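Spring Service on the Night Arm at Larivden

By Svenja Ortner

We finally gave the mobile arm at our Larivden site its full spring service, and I have been looking forward to writing this one up! A lot of you only know it as the thing that hums past the service corridor after closing and checks cabinets and wall panels. It had run 761 rounds when we took it off the schedule, and apart from new finger pads in the winter, it hadn't been opened up once.

Hubert Strebel and I did the work together, with Fabian Camenzind on the laptop. We started with the gripper, as we always do. It comes off the wrist with four screws, and the lower left one is a pain because the cable sits right across it. Unplug first, then turn the wrist until the connector faces you. Hubert has been doing it the other way for years and still gets there faster than I do, so take that as you like.

The pads were in better shape than we expected. One had a shiny patch near the tip, so both got swapped (never change only one, the grip goes lopsided and you'll spend a whole morning chasing it in the settings). We cleaned out the guides with a dry brush, wiped them down and put on the thinnest possible film of fresh grease. The old grease had picked up a fair bit of dust. It wasn't gritty yet, but another few months and it would have been.

Then came the cable, which was the part I was most curious about. Any cable that hangs off a moving wrist is going to complain sooner or later. Too short and it pulls on the plug when the arm reaches low; too long and the loop catches on door handles. Ours had been set by eye back at the Stirkdale workshop, and the first thing Fabian did was drive the arm slowly to every corner of its reach while Hubert kept a hand near the loop. We gave it a little more slack at the forearm clip and moved the upper tie closer to the wrist. Very small change, and it looks so much happier now when it swings around!

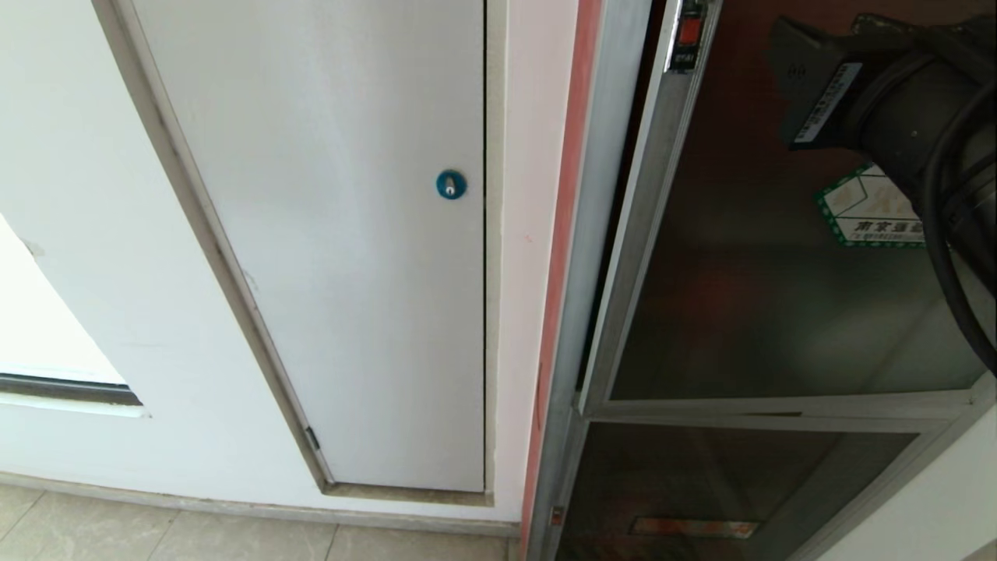 After that we went through the teach points for the corridor stops. The arm keeps a list of places where it pauses and takes a look, and each one was taught by hand when it was first installed. Things drift. A wheel wears, the base parks a finger's width further out, and after a season the pauses are all slightly off. We retaught every stop in the corridor from scratch, moving the arm in by hand mode and saving each position twice, once coming from the left and once from the right. If the two didn't agree, we did that stop over.

Shiny fronts are the hard ones. Glass and brushed steel throw reflections all over the place, and what looks fine from one angle turns into a smear from another. Fabian's trick is to come in at a slant and a touch higher than feels natural, then tip the wrist down until the glare slides off whatever it is you want to look at. It takes patience. He has plenty, and he also has a folding stool, which I am now going to buy for myself.

Close to walls and cabinets we hold the speed down to 249 millimeters per second, and the limit is saved with the stop itself, so it can't be forgotten when somebody edits the route. We tested the emergency stop at both ends of the corridor and again in the middle. We also checked the bumper, the horn and the base wheels. One wheel had a good collection of thread wound around the axle. Cut it, pull it out with tweezers, spin the wheel, and do it again until nothing more comes.

The last job was the wrist zero. Please don't skip this after taking a gripper off, even if you're sure it went back exactly the way it was. Ours came up 2 tenths of a degree out, and I had tightened those screws myself and would have sworn by them. Fabian ran the zero routine, we went back to three of the stops to check, and all three were good.

It went back to work the same evening. The next service is a short one in May, mostly to look at the cable again and see whether the new slack is holding up. Waltraud Lehner is doing the same job on the Owino arm before then, and she has promised me her notes on the base wheels. I'll print them in the next issue if she lets me.

If you want the checklist we used, ask me for sheet 394. It has pencil notes from Hubert all over it, and I've left them in.

Comments

Marlies Grabner
Great write-up. Did you keep the same grease or change to the lighter one? We went lighter at Bristow and the gripper got noticeably quieter.

Svenja Ortner
Same grease for now, Marlies. I'd love to hear yours running though!

Waltraud Lehner
You can have the notes. They're mostly about thread.

Hubert Strebel
For the record, plug second, screws first. Works fine.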